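February, after supper

Spent most of the day at the dining table and did not get much written, so I'll put it down now while I remember it.

Siiri called at nine about the piece for Gaillard. She wants 900 words on whether machines can do housework yet, and she wants an answer in it, yes or no. I told her the answer was no with a lot of small yeses in it. She said that was fine as long as the no came first. I have 559 words so far and I don't like the first hundred.

What I keep coming back to is the sorting. Vacuuming is one job on one surface and a machine can mostly be left alone with it. Dishwashers and washing machines did the rest of the easy part long before I was born. What's left over is the stuff on tables. Somebody has to look at a thing, know what it is, know where it goes, and pick it up without breaking it or the thing beside it. I do that maybe a hundred times before lunch and would not call it work.

Yannick thinks I'm too gloomy. He spent two years at Irnulex, on the warehouse side, and he says picking out of a box was supposed to be impossible when he started there and by the time he left it was only slow. But those were boxes of the same goods, flat packs and tubs, under good light. I asked him how the arm did with a teapot. He said nobody ships a teapot without packing around it. That was my point, and I wrote it down.

I made a list of what makes a table hard, for the second half of the piece:

Cables. They have no shape of their own, and they come along with whatever they're caught on.
Round things. Two flat fingers touch a ball in two small places and it wants to turn.
Anything with a spout or a handle, lying on its side in a box.
Oranges in a heap. Take the wrong one and the others move.
A patterned cloth. Erzsébet says printed flowers used to fool her software at Flollgate into seeing objects that weren't there.

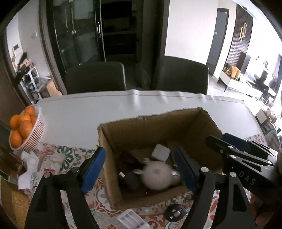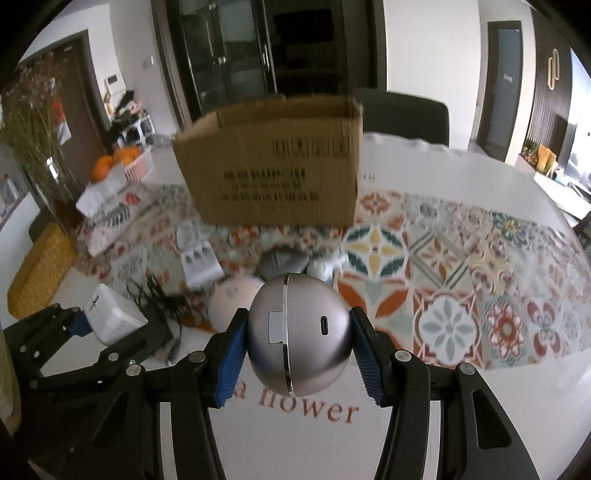 The dining table, with the cardboard box and the oranges on it in both.

The ball is the one I want to write about. Ribbed pads on both sides, a smooth shell, and it sits between them well enough. I would put that down as one of the small yeses. Holding is a good deal further along than deciding, and I think that has to be the middle of the piece. A grip can hold a charger just as well as a ball, and it has no opinion about which drawer the charger lives in. Neither does Szabolcs, to be fair to the machines.

Cost is the other thing. Siiri wants a paragraph on it and I have put it off. I have a quote from Solène that she would pay 600 a year, no more, for something that cleared the table every night, and that she would send it back the first time it put the teapot away chipped. I think most people would say the same. I may just use hers and leave the rest out.

Rewrote the opening twice after four o'clock. The second one starts with the cables and is better. Still have to call Erzsébet back and ask if I can use her name with the bit about the flowers, or only Flollgate's.

Bread is low. Bed by eleven.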